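5. Fitting the bolster

The Hivaston bolster is the long orange piece packed separately from the bench. It can be fitted once the seat and both side panels are in place. Allow 9 minutes for this step.

1. Lay the bench on its back on a clean floor. Leave 140 cm clear on the open side.
2. Remove the paper wrap from the bolster. Do not use a knife.
3. Hold the bolster close to one end, with a grip above and below. The ends are rounded and both are the same, so either may go in first.

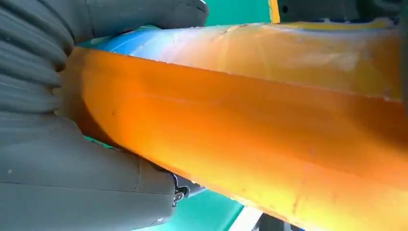
Fig. 5. Orange bolster gripped at its rounded end.

4. Push the end into the left side panel until it stops. Turn the bolster a little as you push.
5. Bend the middle slightly and guide the other end into the right side panel.
6. Stand the bench up and press down along the full length of the bolster with both hands.

Note: A new bolster may feel stiff. Leave it overnight at room temperature before fitting if it will not bend enough to reach the second panel.

CAUTION: Do not sit on the bolster or lift the bench by it. The maximum load on the bolster is 100 N.

CAUTION: Keep fingers out of the side panel openings when standing the bench up.

For a replacement bolster, order part 185 from Beltora. State the color and the width of the bench.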